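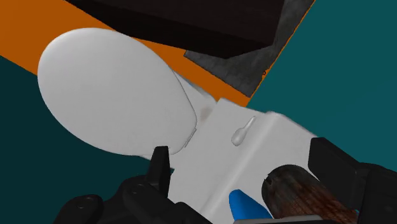 Chapter 7
When the Machine Joins the Cleaning Team

Cleaning is one of the last large areas of work in which almost everything is still done by hand. A factory that has had automatic packing lines for years may still send its cleaners out with the same mop, bucket and trolley that their parents would have used. One reason lies in the objects themselves. A toilet has a lid, a seat, a tank and a small flush lever, all of them smooth, and in a simulated scene like this one they are also much the same pale colour. A person tells them apart without thinking. A machine has to be taught where the lid ends and the tank begins, and how to bring its fingers close without knocking the lever. Much of that teaching is now done on a computer, where a mistake does not break anything.

This chapter is about what happens when such a machine leaves the computer and arrives at a workplace. The earlier chapters dealt with automation in warehouses and on production lines, where the building is often planned to suit the equipment. Washrooms, corridors and changing areas were planned for people. The machine has to fit in with them, and so do the staff who are already there.

7.1 The Plaltbridge site

Our main case is a food packing works at Plaltbridge, run by a company called Donnelly. The works employs over 400 people on rotating shifts. Until recently its cleaning was carried out by 18 staff supplied by a contractor, Fekar, most of whom had been on the site for several years. Each cleaner had a fixed round and was responsible for the same rooms every shift.

On 1 March 2018 Donnelly and Fekar began a trial of a washroom robot named Walleo. It was a wheeled base with one arm and a gripper, and it was given the night round in two washroom blocks. Its tasks were to close lids, wipe down outer surfaces and press the flush. Floors, basins, mirrors and supplies stayed with the cleaners, as did anything the robot could not finish.

The trial agreement said that no jobs would be lost while it lasted. It said very little about how jobs would change. The managers expected that the cleaners on the night shift would carry on as before, with part of the load taken off them. In practice their work was rearranged from the first week.

7.2 What changed on the night shift

The first change was in the order of the work. Cleaners had been used to finishing one cubicle completely before starting the next. The robot worked through all the cubicles on one task and then went back for another, so the cleaners had to wait for it or work around it. Most chose to do the basins first and come back later. This added walking time, and the round sheets had to be rewritten twice before August.

The second change was in what the cleaners were expected to know. Two people on each shift were shown how to restart the machine, change its wiping pads and read its fault list. The training lasted one afternoon. The extra duties were not in the job description and at first carried no extra pay - a point that came up at every staff meeting until it was settled.

The third change was in inspection. The robot kept a record of each task, and supervisors began to compare it with the paper sheets the cleaners filled in. Some cleaners felt that they were now being checked by the machine. Others liked having a record that showed a room had been left in good order when a complaint came in the next morning.

Not all the effects were unwelcome. Several cleaners reported less bending and less contact with strong cleaning fluids. One who had long-standing back trouble asked to be moved to the night shift for that reason.

7.3 Tasks and jobs

To make sense of the Plaltbridge case we need to separate two words that are often used as if they meant the same thing. A task is a single piece of work with a clear start and finish, such as wiping a lid. A job is a collection of tasks, together with the pay, hours, duties and standing that go with it. Machines are nearly always brought in to do tasks. The effects are felt in jobs, and they depend on which tasks are taken away, which are left, and which new ones are added without much discussion.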